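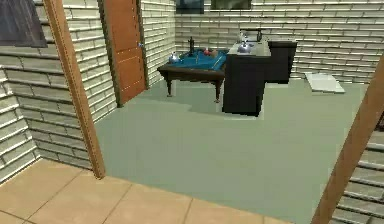

3.2 Floor covering and speech clarity

The acoustic comfort of small meeting rooms depends strongly on the surfaces which the users walk on, but in the housing stock of Solby this question was studied very little. We sent a questionnaire to 695 households and received 109 complete answers. Many respondents complained that voices are tiring to follow when the floor is hard. A mixed solution is also met in practice: in the rendered room of Figure 4, a tan tiled floor lies at the doorway and a flat gray-green carpet covers the middle of the room, while the walls have pale beige siding.

Figure 4. Room model with two floor coverings.

For the mixed type, 40 respondents gave a rating of speech clarity, and their mean score was 83 out of 100. The answers from Urovier were collected in September, after the heating season had started, and we treat them separately. It should be noted that the ratings are subjective - no measurement of reverberation time was made in the homes themselves.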